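Lift-out and laying-up at Pravwood

Lift-out is set for 2021-10-08 and the crane is booked for one day only. Boats going ashore should be on the Pravwood pontoon by high water the evening before, with the mast down if yours has to come down. The crane driver will not wait for anyone still undoing bottle screws. The order of lift will go up on the noticeboard by the slip. If your name isn't on it and you think it should be, speak to the sailing secretary before the weekend, as the list can't be changed on the day.

Slings must be marked on the topsides with tape. Two boats were lifted last year with no marks at all and one of them went up nose down, which did the rudder no good. If you've bought the boat this season and don't know where the marks should go, ask the previous owner or look for the builder's drawing. Estrella's new owners did this and found the old marks were a foot too far aft.

The charge is 70 pounds per boat, the same as before, and covers the lift and the pressure wash. It doesn't cover chocks or the hire of a cradle. We have 3 cradles to let and they go to whoever asks first. Props and baulks left over from last winter are stacked behind the dinghy racks. Please take your own. Anything without a boat name on it by the end of the month will go into the common pile.

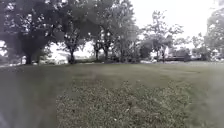
The cruise to Drutuvent was the last of the season and six boats made the trip. We left Drarkgate on the first of the ebb with a light south-westerly, had to motor for the first hour, and then got a decent reach once clear of the bar. The wind went round to the west after lunch and the smaller boats had a wet beat into the entrance. All were alongside before dark. Supper was ashore, and the next morning was grey and slow, with a big mown lawn and a line of trees to walk under for those who wanted to stretch their legs before the tide served. The passage home was under engine nearly all the way. Estrella picked up a pot line off the headland and cleared it with a boathook after ten minutes of bad language.

Visitors' berths at Drutuvent are still good value out of season, but the inner pontoon dries sooner than the almanac says. Anything drawing more than five feet should ask for the outside. The water tap on the hammerhead is out of use and there is one at the top of the ramp instead.

Boats staying afloat over the winter need to let the club know, with a contact number for somebody who can get to the mooring within a day. Please double up your strops, take sails off and don't leave a furled genoa on the forestay. We had two of those shred themselves in January and one took a stanchion with it. Mooring 676 is being relaid with new riser chain and will be out of action until the spring.

Outboards and gas bottles are not to be left in the locker shed. The same goes for batteries on charge. Tenders can stay on the racks if they're upside down, tied on and named.

The slip will be closed to cars on lift-out day from first light until the crane has gone. Park in the top field and walk down.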